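Iron tablets: timing, dose and what to test

Zarmeena Pirzada spoke with dietitian Randi Blomqvist of the Brukine clinic

Most adults who are told to take iron leave the pharmacy with a box of tablets and one line of instructions. Randi Blomqvist has worked in outpatient nutrition for 21 years, and her first question to a new patient is what else goes down with the tablet.

"Usually it's breakfast," she says. "Tea or coffee, cereal, milk. Tea and coffee contain polyphenols, which bind non-heme iron. Calcium also interferes. The patient has taken the full dose and absorbed a small part of it."

Her standard advice is water or a small glass of orange juice, with coffee held back for at least an hour. Patients who get nausea on an empty stomach are told to take the tablet with a light snack and accept some loss.

"A tablet taken with toast is better than a tablet left in the cupboard," Blomqvist says.

The clinic went through its own files in January, looking at adults referred with low ferritin. Of 1424 records, 869 noted whether the patient had been told when to take the supplement. The rest were silent on the point. Blomqvist is careful about what can be drawn from that. "It tells you what was written down. Some of those people were told and it wasn't recorded."

On frequency, her practice has changed. A dose of iron raises hepcidin, a hormone made in the liver that limits further uptake from the gut, and the level can stay up into the following day. For patients with mild deficiency she now often suggests one tablet every second day, after checking with the prescribing doctor.

"Three a day was common when I trained. Many people got constipation and stopped. With alternate days the fraction absorbed from each dose is higher and the side effects tend to be fewer. In pregnancy, or where the anemia is more severe, the doctor may want something different, and I follow the doctor."

She is less interested in food lists. Red meat supplies heme iron, which is taken up more readily. Lentils, tofu and fortified cereal supply the non-heme form, and a source of vitamin C at the same meal helps. Spinach is overrated in her view. "It has iron on the label and very little of it gets through. Eat it for the folate."

Diet alone seldom corrects an established deficiency at a useful speed. She expects hemoglobin to move within a few weeks on tablets, while stores take longer, and she likes ferritin repeated at nearly 12 weeks. Ferritin also rises with inflammation, so a result taken during an infection can look normal when stores are low. Her colleague Valdir Andrade, who runs the clinic's follow-up bookings, moves the blood draw if a patient calls in sick.

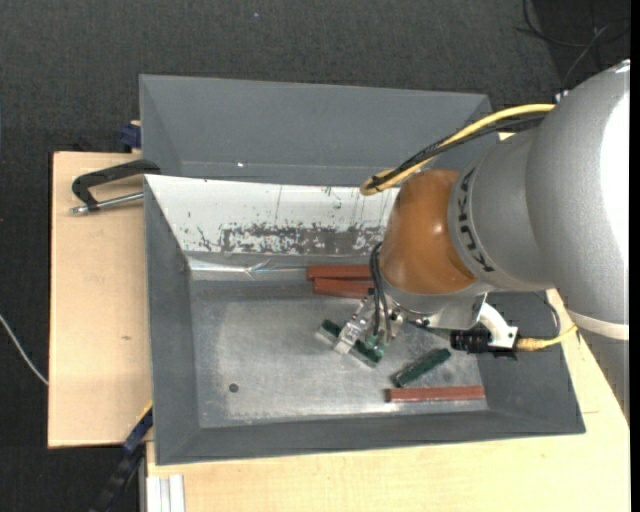
The other thing she asks for is a cause. Heavy periods, blood donation, celiac disease and slow bleeding in the bowel all show up as the same low number. "If I have a man of sixty with low ferritin, I don't want to talk about lentils first," Blomqvist says. "I want to know what his doctor has ordered."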